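20 Nov 2021

Saturday and my wrists hurt. Writing this fast, want to be asleep by ten.

So the packing line at Jedero is officially changing in January. We all knew. Letter was in the lockers Thursday, one page, both sides. The Dridano arms go in on the small fruit side first, then mixed trays, then "review." Review of what. Doesn't say. Malathi Alva says review means us and she's usually right about letters.

Meanwhile some of us are on the teaching work instead of the belt. You get the grippers, one for each hand, and you do with them what you used to do with your fingers. Pick up, put down, pick up. All of it gets recorded and goes off to Falano and they make the arm learn it. I signed up because it's sitting down mostly and 2 dollars an hour more. Not proud, not ashamed either. Feet are grateful.

Kumquats are the worst. Squeeze a hair too much and it shoots off. Oranges you can grab half asleep. The little ones you have to come in low and slow, both pads touching at the same time, and then lift straight. I've been packing nine years and never once thought about how I pick up a kumquat. Now I think about it in the shower.
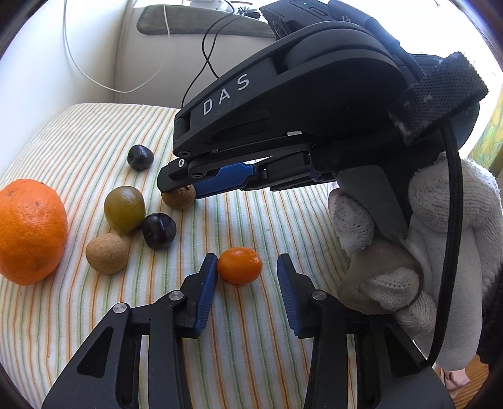 Target is 500 good picks a shift. I did 910 on Wednesday counting the bad ones, and the bad ones don't count, except Malathi says they do, they keep those too, so the arm knows what wrong looks like. Then why aren't they in the target?? Asked. Got told good question. That was the whole answer.

What bugs me is the talking. On the belt we talked all day. Loud, over the motors, about nothing, about whose kid did what. With the grippers you go quiet. You're watching the tips. I got to the end of a session this week and realized I hadn't said one word since the coffee break, and Malathi hadn't either. She noticed same time I did and we both laughed and then went quiet again.

Also the glove. My hand sweats in it and by lunch it's all pilled up. Asked for a second pair. Form for that. Of course theres a form.

Gloria from nights won't do it. Told me straight out in the parking lot, you're training your replacement. I said they're going to train it off somebody. She said yes but not off me. Thought about that the whole drive home, missed my turn. She still has the belt, same pay as before, and she'll still be gone or not gone in the spring same as me. But she gets to say she didn't. I don't know what that's worth. Something.

Rodrigues (the supervisor, not the trucking outfit, confusing, I know, different family) came through Friday with a visitor in nice shoes. Visitor tried it. Could not get a hold of one single piece! Kept coming in from the top like a claw machine. I showed him, tilt it, let the pad go under a little, dont chase it when it rolls. He said huh, there's really a technique. Nine years, sir. Yes there is.

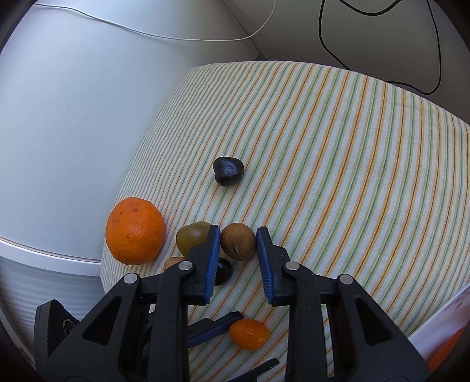

That part I did like, I'll admit. First time anybody in nice shoes asked me how I do a thing. Years of being told faster faster and now it's can you do that again, slower, from the left side. Went home feeling like a teacher. Then remembered what the class is.

They say there'll be jobs minding the arms. Clearing jams, swapping pads, resetting. One person for 2 arms, that's the number going round, and each arm is supposed to do what three of us do on a good day. I can do that math. Malathi did it too, out loud, at lunch, and somebody asked her to please stop.

She's putting in for the minder job and wants me to put in with her. Need a basic machine course, evenings, Jedero pays if you pass. If you don't pass you pay. Haven't done a test since school. But I'm good with the grippers, better than she is and she knows it, and I'd rather be the one with the key to the thing than the one reading another letter in the locker.

Form is on the fridge. Due the end of the month.

Call Mom tomorrow. Get wrist brace from pharmacy, the kind with the velcro, last one was useless. Ask Malathi what the evening course runs on, if it's Tuesdays I've got to swap with Gloria and that will be a converstaion.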